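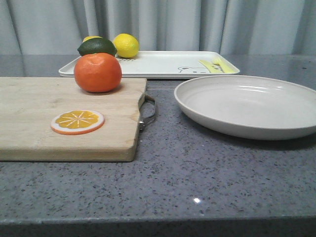
*Fig. 1. Board on the left, orange toward the back of it, flat slice in front.*

## 2. Setting up your counter

Welcome to the fun part! By the time you finish this section you'll have a little fruit station ready for your first Flullora activity, and it takes up less counter than most people expect. Read all the steps through once before you start, especially if a young helper is already pulling on your sleeve.

### 2.1 Before you begin

You will need the cutting board, the tray, the practice slice from bag 7, and one real orange or tangerine (not included). A fruit that fits easily in a child's hand is perfect. Wash it and dry it well.

**Caution:** The practice slice is for sorting and matching games only. Do not cut it, heat it or serve it with food.

### 2.2 Placing the board

1. Clear the counter and wipe it down. Go over it again with a dry cloth, right up to the back edge.
2. Lay the board flat with the long side facing you and the handle pointing along the counter, clear of the front edge.
3. Fold the handle out until it rests on the counter.
4. Press down on each corner in turn. If the board rocks, turn it over and try again.

**Note:** Left-handed cooks can swap everything in this section to the other side. Kaj Bergmann, who tested the early kits with us, did all of his set-ups that way and they worked beautifully.

### 2.3 Adding the tray

5. Set the tray at the back of the counter, behind the board. It will hold finished pieces later on.
6. Leave a hand's width between the tray and the board so that small fingers can get in from either side.
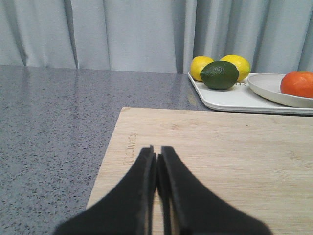
*Fig. 2. White tray in its place at the back, behind the board.*

7. Sit or stand where your helper will be and reach for the tray. If you have to lean over the board to get to it, slide it closer.

**Caution:** Keep knives off the counter until you reach Section 4. They come out for the real fruit and go away again as soon as you're done.

### 2.4 Laying out the fruit
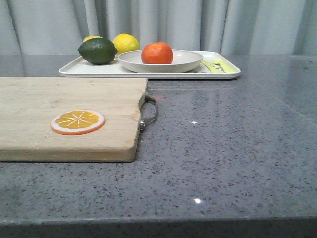 Matching games work best when each piece has some bare board around it, so give the slice plenty of room. Lay it flat and let your helper pick where it goes. Anywhere on the wood is fine, and a spot well in from the squared-off end with the metal loop, like the one shown, keeps it clear of the handle when somebody wants to lift the board. The orange can sit toward the back edge for now. Tangerines do roll — check that yours has settled before you let go of it.

8. Ask your helper to point to the whole fruit, then to the slice.
9. Trade places and let them ask you. (Ours love this step, and they will want to do it again and again!)

### 2.5 If your counter has a seam

Plenty of counters are made of two pieces, and the line where they meet can run closer to your work area than you'd like. Run a finger along it before you decide where everything goes.

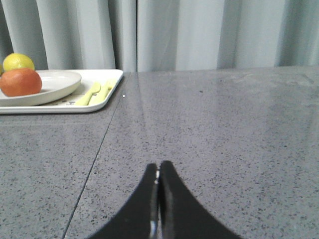
A seam that feels smooth is no trouble at all. If you can feel a ridge, move the board so that it lies completely on one side, and do the same with the tray. Juice likes to collect in a seam, so keep a damp cloth handy and wipe along the line when you finish.

**Note:** Wash the board by hand and stand it on its edge to dry. Once it is fully dry you can rub in a little Meltura board oil. Section 6 has the details.

Go on to Section 3, "First games with one orange."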